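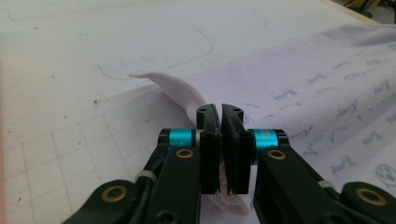 A lavender towel, the color now at the center of the Bollutov pool's new lending rules.

Bollutov pool puts its towels on a deposit

Swimmers at the Bollutov municipal pool will have to leave a deposit for a towel starting 27th June, bringing to a close a lending system that relied on people giving things back.

The pool bought 1,000 towels when it reopened after its renovation. They were free to borrow at the front desk and were to be dropped in a bin by the exit. Pool manager Floor Cuypers would not say how many remain, except that the shelving built to hold them now also holds the lost goggles, the Christmas lights and a kettle.

"I don't think anyone stole them," Cuypers said. "I think a lot of people went home damp and meant to come back."

Under the new rules, a borrower pays a deposit of $8 and is handed a towel and a numbered tag. Bring back both and the money is returned in full. Bring back the tag without the towel and you get a conversation. The rules run to 16 pages, four of which deal with what counts as a towel.

That section was added after a trial run in the spring, during which the desk was offered a bath mat, two halves of different towels and a very nice tea towel from a seaside gift shop. The tea towel was accepted by a summer employee who has since gone back to college. It hangs in the staff kitchen, where it is said to be excellent on glasses.

The replacement stock is all pale lavender. The old towels were white, and in Cuypers's view that was the whole trouble, as a white towel will blend into any linen closet in the county within a day. The supplier, Trurkell, offered a choice of ten colors. Orange was ruled out because the lifeguards wear it. Navy was popular with the public but showed chlorine stains. Lavender came in last in a poll of swimmers, and this was taken as a strong point in its favor.

"If you want people to return something, pick one they don't want in the guest bathroom," said Amber Leemans, who runs the front desk on mornings.

The theory has already hit a snag. Leemans reports that several regulars have asked whether the lavender ones are for sale.
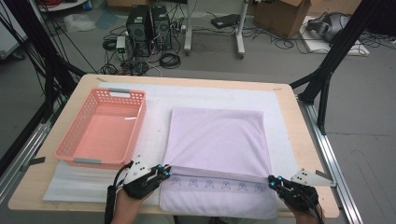

A towel and a pink basket on a wooden table. Returned towels at the pool must be handed over flat and unfolded.

The flat rule has drawn most of the complaints. Staff want to see both sides before they release a deposit, and a folded towel has to be opened up again, which holds up the line. Riet Prins, who has swum at the pool every morning since before there was a roof on it, told the desk that she has folded her towels in thirds for sixty years and would not be stopping at the request of a swimming pool. She has been offered a separate line. She has asked if it would be shorter.

Washing has moved, too. It used to be done in the basement, in two machines that Cuypers describes as "original to the building, or possibly to the hill." The work now goes out to Caruso, a commercial laundry on the Okum road, which picks up in the evening and delivers before the doors open. Gijs Goossens, the driver, said his first load came to fewer towels than he had been told to expect and a good many more socks.

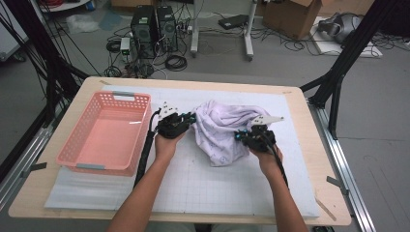 The socks have been kept. Anyone missing one is invited to look through the box next to the vending machine, preferably soon, as the box is not large and the vending machine is warm.

Neighboring Okum tried a similar deposit at its own pool and dropped it after one season, having found that people were quite happy to pay for a decent towel and considered the matter settled. Bollutov has studied that case and believes its towels are thinner.

The town council approved the plan without debate, at the end of a long evening spent mostly on parking. The only question came from council member Themis Vasilakis, who wanted to know whether the deposit would apply to people who borrow a towel in order to sit on it in the cafe. It will. He then asked if it would apply retroactively. It will not, and he was seen to relax.

For those still in possession of one of the old white towels, there is an amnesty. They can be left in the bin by the exit through the end of August, no names taken and no questions asked. The bin has been turned so that it can't be seen from the desk.

Seven came back on the first day. One had been ironed, and one was monogrammed.

Children under five are exempt from the deposit, though their parents are not. Season ticket holders may leave a single deposit for the whole summer. The pool reminds visitors that bringing a towel from home remains free.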